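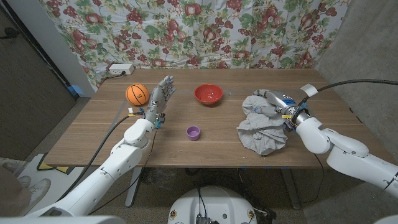
Stordale open day: the table in the second room, with the fruit print hung behind it.

The Stordale open day covers two rooms on the ground floor, and the second is the one to allow time for. The first is a showroom with printed cloth on rails, sorted by width. It can be walked in a few minutes. The second room is where finished cloth is put next to furniture and ordinary household things, so that pattern scale and color can be judged at the distance people sit from them.

The cloth on the back wall is a fruit print on a white ground. The motifs are clusters of red and pink fruit, bunches of dark red grapes, and green leaves. I read the round fruit as pomegranates; another visitor was sure they were apples, and the sample card lists only a pattern number. The fabric hangs down to the back of the table, which lets the repeat be read against a plain surface in front.

That surface is a wooden top in a warm brown with a clear grain. Red in the print comes forward against it. The green does less well and looks a little flat next to the brown — a common result with warm wood and a white ground. Faint blue tape marks positions on the top, with a strip of gray tape near the left edge.

The objects had been picked for color and surface. A small orange basketball stood at the left, no bigger than a grapefruit, with black seam lines. A red bowl with a glossy, orange-red interior was toward the back. A lavender cup, short and thick-rimmed, stood closer to the front, and a crumpled gray cloth lay on the right. The bowl is the useful comparison. Its exterior is slightly darker than its interior, and the reds in the print fall on either side of it. The lavender has no match in the pattern and shows up at once, which would help anyone choosing tableware to go with this cloth.

The gray cloth is the one item I would have changed. Left crumpled, it says nothing about how gray sits with the print. Folded flat along the edge of the table it would have made a usable neutral reference.

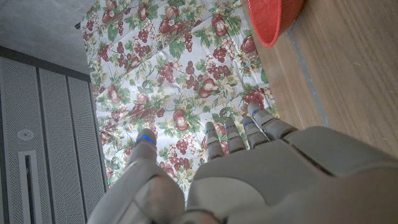
Erzsébet Katona

Notes on the cloth itself come from the talk given by Nana Owusu, who runs sampling at Stordale. The base fabric is woven by Wouters and printed in-house. Stordale sells the print in a curtain weight and a table weight, and the heavier one is 300 grams per square meter. Both use the same screens, so a curtain and a tablecloth bought in different seasons should agree in color. Owusu would not promise this across dye lots and advised ordering from one lot where the two pieces will be seen together.

Care instructions are conventional: wash at low temperature, dry on the line, iron on the reverse. The table weight can be had with a stain finish from Leritz. It stiffens the hand of the cloth slightly, and on the rail samples the treated piece held its fold lines longer than the plain one. I would take the plain version for a table used daily and accept the extra washing.

Hems are 2 cm as standard. Deeper hems are cut to order, with a lead time of 18 working days. Hanging hardware is by Wirer and is sold separately — the price list does not make this clear, and several people at the desk asked.

Practical points for anyone going. Parking is behind the building, entered from the side street. Sample cuttings are free but must be requested by pattern number, so write the numbers down in the first room before moving on. The light in the second room is different from that in the showroom, and a cutting should be checked in both. The next open day is planned for December, when the winter prints will replace most of what is on the rails now. The fruit print stays in the range.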